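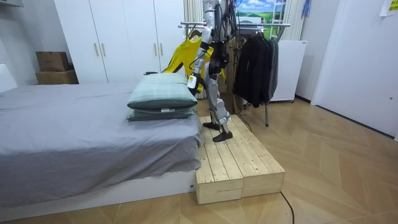
R. Fogh

Fitted sheet

A fitted sheet is a bed covering with elastic sewn into its corners or along its whole edge, so that it grips the mattress. It is the lowest layer of bed linen and is usually changed together with the pillowcases. The Darnen household register lists 3,661 sheets, most of them cotton. Loose fit is the common fault -- a sheet cut for a deeper mattress wrinkles on top and hangs at the sides.
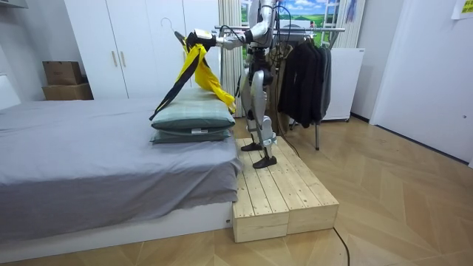

Pillows are set aside before a sheet is tightened or replaced. They may be left on a chair or stacked on the bed itself. A stack of two near one end, as with the pale green pillow on the darker gray-green one, leaves most of the gray sheet in reach for smoothing. A label sewn into the edge, like the small white one on the lower pillow, often carries washing instructions.

Related articles
Bed base
Pillowcase
Wardrobe
Brosik weave

Comments (2)
hemline5: Mine pops off one corner every night. Would straps help?
pinecot: Please add a table of mattress depths.

Search Pevmont Home Encyclopedia
Enter a word Go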